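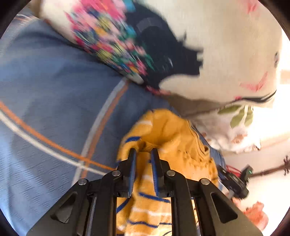 Bořivoj Hrubý had a complaint about the tour notice before we had reached the sorting hall: it promised "textile recovery," and in his view most of what Kimberg does is laundry work with a longer name. Washing comes second, he said, and the money is made or lost at the table where the mixed household goods are first pulled apart. After four hours on site I would agree with him on the second point and argue with the first.

Kimberg takes in used household textiles from collection points in the region and turns them into four outputs: resale goods, rental linen, wiping cloth and fiber stock. The open day is held in January, when intake is high and the plant runs both halves of the building. Visitors entered at 9:30 a.m. through the loading side. Hair had to be tied back and scarves left in the lockers. There were 16 people in my group.

Intake

Goods arrive in woven sacks and are weighed on a floor scale before opening. The scale log for the previous day was pinned next to it: 3537 kg received, 2899 kg passed to sorting. The difference is made up of sacks held over and sacks rejected for damp. The damp check is simple. An operator opens the neck of the sack, pushes in a probe on a steel rod and reads a dial. Anything above the limit goes to a heated side room for a night and is tested again. If it fails the second test it leaves the building.

I asked what the limit was and was told it changes with the season. No number was given.

First sort

The first sort separates by article, with color ignored. Bedding goes one way, garments another, towels and kitchen cloth a third. The work sounds obvious, and for a flat sheet it is. The hard cases are the bulky, soft pieces that arrive balled up inside something larger. A duvet cover is the usual culprit. Small items migrate into the corners in the wash at home and stay there, so every cover is turned inside out and shaken by the two lower corners before it is graded. Socks are the most common find, followed by pillowcases and children's underwear.

Knits and towels are the pair most often confused at speed. A yellow striped piece lying in a heap on plaid bedding can be either one until somebody takes hold of a fold. The sorters are trained to look for the band first. On a knit, ribbing at a hem or cuff stretches across its width and springs back. On a towel, the woven band near the end is flat and has almost no give. The loop pile is checked second, with the thumb, against the direction of the stripe. Color is no help, and a printed label, where there is one, is read last because so many have been washed blank.

Blankets with a fringe are treated as a separate class. I did not find out why.

Grading

Grading is done under white light tubes on tables of waist height, with a slight slope toward the operator. Each table has a raised edge at the front to stop slippery goods from sliding off. The criteria for bed linen, as given on the wall sheet, are these:

Grade A: no stains, no thinning, all closures present.
Grade B: light fading, one repair permitted, closures present.
Grade C: stains or thinning, sound cloth for at least half the area.
Grade D: everything else.

Grade A and B bedding is matched into sets where possible. Woven checks and plaids are matched by laying the edge of one piece along a line on the other. The spacing of the lines drifts between production runs, and a pair that looks identical folded may be off by a finger's width over the length of a pillowcase. Kimberg accepts a mismatch of that order for resale and refuses it for rental linen. Hrubý thought this was stricter than any customer would be. Our guide did not take it up.

Grade C is cut for wiping cloth. Cotton and high-cotton blends are preferred, and knits are cut separately from wovens. Buttons and zippers come off first on a bench with a foot-operated clamp. The cut pieces are sold under the house name Rakena in bales, white and colored. Colored bales are cheaper, and a strongly patterned print goes in with the colored however pale its background.

Washing

The wash hall has two lines. The older one is a row of front loaders used for small lots and for anything with bright dyes. The newer one is a Bravix tunnel washer, which moves batches through a series of compartments and discharges them to a press. It is loud at the press end, and ear protection was handed out.

Batches are built by weight and by fiber. Colors are split three ways: white, light and strong. Yellow is classed as light if it is pale and strong if it is mustard or darker, and the boundary is settled against a card of dyed swatches hanging at the loading chute. The card is replaced when it fades. The one in use looked due for replacement.

Wash temperature for colored bedding on the tunnel line is 86 degrees Celsius in the disinfection stage. I had expected lower. Goods that will not stand it are diverted to the front loaders, and this includes all knits with a ribbed edge, which lose their shape in the press even when the cloth itself survives.

Drying and folding

Dried goods come out in a heap and are untangled by hand. This was the slowest station we saw. Fitted sheets swallow smaller articles in the dryer in the same way duvet covers do in the wash, and the operators pick each piece up by a fold near its center, lift it clear and let the rest fall away before looking for a corner. Searching for corners inside the heap takes longer. I timed neither method, but the lift was plainly quicker.

Flat pieces go through a roller iron and a folding frame. Towels bypass the iron. Knits are folded on a board, sleeves in first, and stacked no higher than the marked line on the shelf.

Notes for anyone going

The tour is mostly standing. The floor in the wash hall slopes to a drain and was slick near the press. Lint is heavy in the drying area, and a dust mask is worth bringing. The canteen serves soup until 1 p.m.

Kimberg sells Grade B bedding from a side room next to the canteen, by the kilogram. Part of the stock comes from its sister site at Stoltunia and is folded to a different size, so sets should be opened and checked before paying. I bought two plaid covers and a single pillowcase. The lines on the pillowcase are off by nearly a centimeter.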